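Seit August sammle ich Demonstrationen für unser kleines zweiarmiges System, und meine Begeisterung für den Satz »Das lernt er dann schon aus den Daten« hat spürbar nachgelassen. Er fällt in jeder Besprechung mit Ginoden, meistens dann, wenn jemand nach einem Fehler fragt, den man mit mehr Beispielen nicht so leicht wegbekommt.

Die Aufgabe klingt nach nichts: ein Becher, eine flache Schale, der eine soll in die andere. Bestellt sind 3000 Durchgänge, ich stehe bei 1315. Woher die 3000 kommen, konnte mir niemand sagen. Anežka Zeman meint, die Zahl stamme aus dem Vorgängerprojekt Drarnbridge und sei schon damals geraten gewesen. Das glaube ich ihr sofort.

Was mich stört, ist die Gleichförmigkeit. Nach ein paar Hundert Wiederholungen greife ich immer gleich zu, im selben Winkel, im selben Tempo, mit demselben kleinen Zögern vor dem Absetzen. Das Zögern ist meins und hat mit der Aufgabe nichts zu tun. Im Datensatz steht es trotzdem, und das Modell wird es brav übernehmen. Jacinto Manríquez hat vorgeschlagen, die Startpositionen auszuwürfeln. Haben wir gemacht. Die Positionen sind jetzt zufällig, meine Bewegungen sind es nicht.

Dann die Frage, was als gelungen zählt. Becher in der Schale, klar. Und wenn er ein wenig schief steht? Wenn er am Rand lehnt? Das Protokoll kennt nur ja oder nein, und je nach Tageszeit entscheide ich anders. Gegen 17 Uhr bin ich deutlich großzügiger als am Vormittag. Anežka hat einen Stapel meiner Durchgänge blind nachbewertet, und wir lagen öfter auseinander, als mir lieb war. In der Auswertung taucht davon nichts auf – dort gibt es eine einzige Spalte mit Nullen und Einsen.

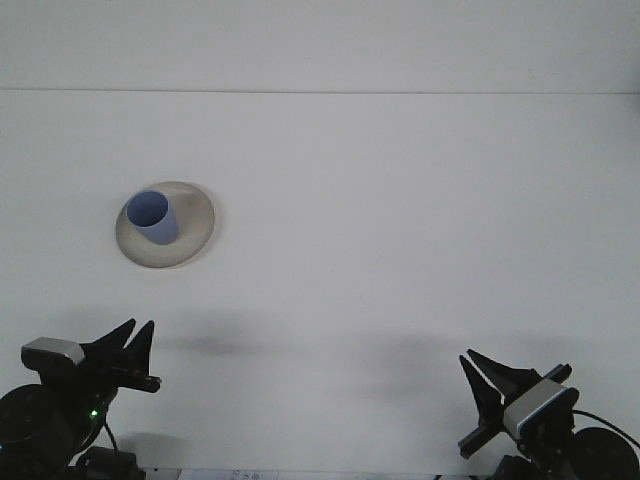
Mein zweiter Einwand betrifft den Hintergrund. Weißer Tisch, helle Wand, gleichmäßiges Licht: So lernt das System vermutlich vor allem, dass alles Farbige der Becher ist. Für den Test in Birnuvport will man genau denselben Aufbau verwenden, und dann wird die Erfolgsquote natürlich hübsch aussehen. Ich hätte lieber 2 Wochen lang auf einer zerkratzten Küchenplatte gesammelt, mit Krümeln und einer Lampe, die von der falschen Seite kommt. Abgelehnt, wegen der Vergleichbarkeit. Vergleichbar womit, habe ich gefragt, und als Antwort bekam ich einen Link auf das Carrillo-Protokoll, in dem das Wort kein einziges Mal erklärt wird.

Ich mache trotzdem weiter. Ab morgen notiere ich zu jedem Durchgang die Uhrzeit und ob ich beim Bewerten gezögert habe. Jacinto will dafür eine eigene Spalte anlegen, bisher schreibe ich es in ein Heft.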